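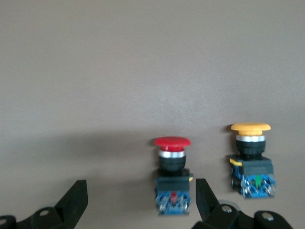

Red and yellow push buttons, side by side on the wall.

Osov street air monitor review
By Roos Dierckx
Sun 1 November

Our road is used as a short cut by drivers who want to miss the lights at the bottom of the hill. Residents have asked the council for a traffic filter more than once, and each time the reply has been that there is no evidence of a pollution problem. The nearest official monitoring station is on the other side of the railway and says very little about what comes in through our front windows.

The Osov is meant for people in this position. It measures fine particles and nitrogen dioxide, stores the readings and sends them to a website where you can look at them by the hour. I paid £321 for mine and ran it on the front of the house for 45 days, starting in June.

What you get

The monitor itself, a mains adapter with a long flat cable, a bracket, two screws and a printed sheet of instructions. There is no battery version. The flat cable will pass under most sash windows, but if you have modern sealed frames you will need an outdoor socket or a hole in the wall, and the maker should say so more clearly before you buy.

The bracket is the weakest part. It flexes when you push the monitor on to it, and the screws supplied were too short for my brickwork. I used longer ones of my own.

Setting up

Osov uses an app called Colix to join the monitor to your home wifi. It took three attempts. The app asks for your location before it will go any further, and it won't accept a postcode, so you have to drop a pin on a map. If you would prefer not to show exactly where you live, there is a setting that moves the public pin to the nearest junction. It is off by default. Turn it on before you finish, as changing it later means starting again.

After that the instructions tell you to ignore the first two days of readings while the sensors settle. Mine were all over the place at first and calmed down on the second evening.
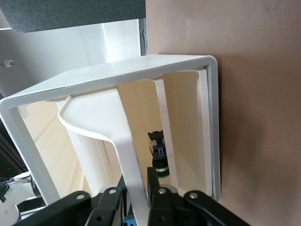
Readings

Particles are the stronger side. The line on the graph went up on weekday mornings, dropped by late morning and rose again from the end of the school day. It also picked up a neighbour's barbecue and a week of roadworks, so keep a diary. Without mine I would have blamed the traffic for both.

Nitrogen dioxide is less convincing. On hot afternoons the figure climbed even when the road was quiet, and Osov's own help page says that heat can affect the sensor. There is a correction you can switch on, which helped a little. I would trust it to show that one hour was worse than another. I wouldn't quote a single figure from it in a letter.

Readings come in every 10 minutes, which is enough for showing a daily pattern. It won't catch one lorry idling outside.

Getting your data out

You can download everything as a spreadsheet, free, and this is the main reason to choose the Osov over the cheaper Shirazi monitor I borrowed last year. The Shirazi was easier to put up, but its app only showed coloured bands and kept the numbers to itself. A councillor can't do much with a screenshot of an orange bar.

One complaint. The times in the spreadsheet don't follow British Summer Time, so my school run peak appeared an hour early until I noticed.

Is it good enough for the council?

As proof that a legal limit has been broken, no. Low-cost sensors aren't accepted for that, and ours told me so. What the officer did agree to was a set of diffusion tubes on two lamp posts, and my graphs were used to pick which ones. The results aren't back yet.

A local group called Sungate has bought one Osov to share between several streets, moving it on every few weeks. That makes more sense than everyone paying the full price, although each move means going through the Colix setup again.

Good points
Clear daily pattern for particles
Free download of all readings
Public location can be hidden

Bad points
Poor bracket and short screws
Nitrogen dioxide readings drift in hot weather
Mains power only

Worth buying if a few households split the cost and someone is happy working with a spreadsheet. If you only want to know whether to open the window, get the Shirazi.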